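Budgeting for two-arm workcells

Budgeting for two-arm workcells is the planning step where a lab, school or small shop works out what a pair of robot arms with fingered hands will cost to buy, fit out and keep running. Usually done before any vendor is called. Often done again after.

Overview

The arms are the line everyone remembers. The rest gets forgotten: hands, cables, table, mounts, a computer, spare fingers, training hours, freight. A first draft that lists only arms and hands tends to come in well short. Common practice is to split the sheet into purchase, setup and yearly upkeep, with a separate line for things that wear out.

Purchase or lease

Buying suits groups with steady work for the cell. Leasing suits short grants. Some sellers, Aklow among them, offer a lease with a buyout at the end - check whether the hands are covered, they are often listed apart. Used arms turn up too. Used hands less so, and the tendons or gears inside may be near the end of thier life. Ask for hours run, not age.

Hands

Multi-fingered hands cost more than simple two-jaw grippers and need more care. Question to settle early: does the work need fingers at all? If the parts are boxes of one size, probably no. If the job changes every month, maybe yes. The planning guide put out by Breltine treats this as the first decision on the sheet and everything else follows from it.

Buying a matched pair is normal even where one hand does most of the lifting. Same spares, same software, same drawings. A mixed pair saves money up front and costs it back in setup time.
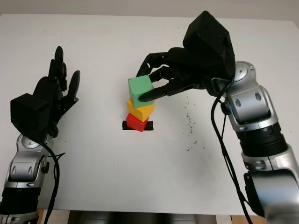
Setup costs are the part most often guessed. Aitana Cifuentes, who drew up the Jukstead budget sheet, gives them their own page: table, floor bolts, wiring, test pieces, hours. Test pieces are cheap. Wooden cubes in red, yellow and green, stacked three high over a strip of black tape, will do for a first trial of grip and placement, and the tape goes down as a line item under consumables. Cable is another one. Where it hangs in loose curves along the arm, plan for clips or sleeves, plus a spare length for each side. Tabletops get scuffed and marked, so a replaceable top is worth pricing.

Sample figures

The Jukstead sheet is quoted a lot since it is short. Dollars, per cell, arms and hands not included:

Table, mounts and floor work: 3,165
Cables, clips and spare finger parts: 2,302
Test pieces and tape: 169
Arms per cell: 2

Shipping is left off. So is tax. Readers outside the US should redo the whole thing with local prices.

Staff time

Hardest to price. Aigars Priedītis argued in the notes to the Trnka plan that staff hours should sit on the same sheet as hardware, otherwise they get paid for out of some other budget and the cell looks cheaper than it is. Not everyone agrees. Many grants do not allow the two to be mixed, so a second sheet is kept.

Timing

Orders placed in November can run into year-end closures and slip to the next budget year. Quotes expire. Get the expiry date in writing, and ask if the price holds when delivery is recieved late.

Upkeep

Yearly upkeep covers service visits, finger replacements, software renewals and calibration. Cells used for teaching go through parts faster than cells used for one fixed job. Keep a log from the first week, it is the only good source for the second year's numbers.

See also

Gripper selection
Equipment leasing
Spare parts planning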